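The drive out to Skastimham took 162 minutes, 21 of them spent behind a hay wagon, and the sign for the Perron workshop is the size of a paperback. I passed it twice. The open house was already going by the time I parked, and someone had put out lemonade, so I forgave the sign.

Perron is a shared shop in a former carpet showroom. Members pay by the month and get a locker, a key, and the right to argue about the dust collector. I had come for the build at the back, a two-arm setup called Deten that its owners hope will someday tidy a workbench. It has been going for two winters. The parts ledger is taped up by the door for all to see, and it stands at 842 line items, many of them screws bought to replace screws that were in the other drawer.

First, though, you get the tour. We saw the laser cutter (down for repairs), the kiln (also down, but proudly), and a shelf of failed 3D prints kept, I was told, for morale. A couple from Vivico, a shop two counties over, took notes on the ventilation and nothing else. I liked them.

The Deten people talk about fingers the way other people talk about tires. The orange ribbed ones bend around whatever they close on, and there is a strong faction that considers them ugly. They are up to 1,000 practice grabs in the log, with a column for "dropped" that I was asked not to photograph.
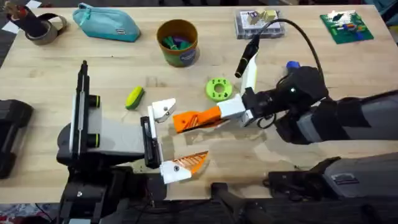 SKASTIMHAM, August

The donut-shaped part in lime green was printed in the shop, and I was offered one to take home. The sponge was not on offer. I asked when the bench would be tidy and got a long answer about cable routing - a fair one, with a loop of black cable hanging over the table as we spoke.

Lemonade was gone by four. Parking is free, but bring quarters for the soda machine.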